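Gripper purchase walkthrough: my checklist, with comments

I fill this in before we put money down on any handheld gripper set, and I've typed my remarks under each line so Daranee doesn't have to decode my handwriting again. The quote on the table is from Cemdale, with Jomero as the backup if the lead time slips past March. Mark each line OK, FIX or ASK.

1. Finger pads seated square, no lifting at the corners. OK
Pushed on every one with my thumb and they stayed put. Pads wear out faster than anything else on these tools, so please, please put spares in the first order! Last year we paid shipping twice for a bag of rubber.

2. Pivot screws tight, heads not chewed up. FIX
One screw on the demo unit took a quarter turn before it snugged up. Not a deal breaker, but I want thread locker on the delivered ones and I want that in writing.

3. Jaws open and close all the way without a catch. OK
Smooth. Rattana tried it with her left hand too and had no complaints.

4. Pinch points marked. ASK
There's nothing on the linkage to warn a new person off (I got my own knuckle, so I feel strongly about this one). Stickers are cheap. Can the seller add them, or do we do it ourselves?

5. Cables and chargers. ASK
The quote lists chargers as an extra line, which I think is cheeky. Prasert is going to push on it. If they won't budge, we need room in the budget for 8 chargers, including the ones for the training room.

6. Weight after a long session. FIX
Fine for the first half hour, then my wrist started talking to me. I'd like to plan for wrist supports and a real break schedule, and that means a bit more on the staffing side. Lucian has the hours sheet, go bug him.

7. Storage case with a latch that really latches. OK
Nice case, better than the Mendonça one we returned.

8. Work area: walkway clear, cloth lying flat, props safe to handle. OK, with a comment
This one always gets skipped because it doesn't come in a box from the seller, and then we're buying things out of petty cash.
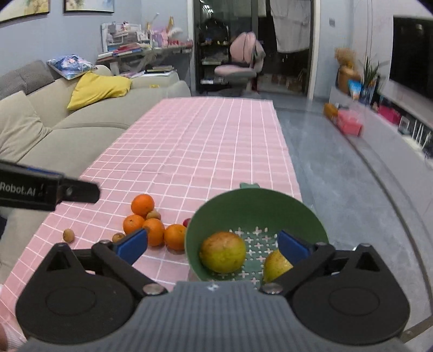
Oranges on the checked cloth, green bowl beside them.
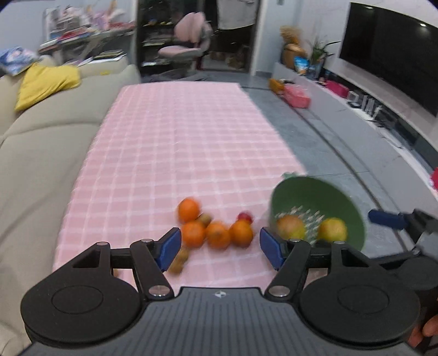
Props need their own budget line this time, and I'm going to keep saying it until it's in the spreadsheet. Leonora had it lumped in with office supplies, and it got eaten by printer toner before we'd bought a single thing. I'd like a mix of sizes on the list, because a pad that closes nicely on an orange can still fumble something as small as the little brown fruit sitting with them, and I'd much rather find that out before we sign. A bowl like the green one belongs on the list too, and I'd get a spare.

9. Paperwork: warranty, parts list, return terms. ASK
Warranty is 2 years on the jaws, but I can't find a word about the electronics. Diditz offered us a service plan for the old set and I'd want to compare before saying yes to anything.

Still open on my side: items 2, 4, 5, 6 and 9. Daranee, if you can get the seller on the phone about the chargers, I'll chase the screws.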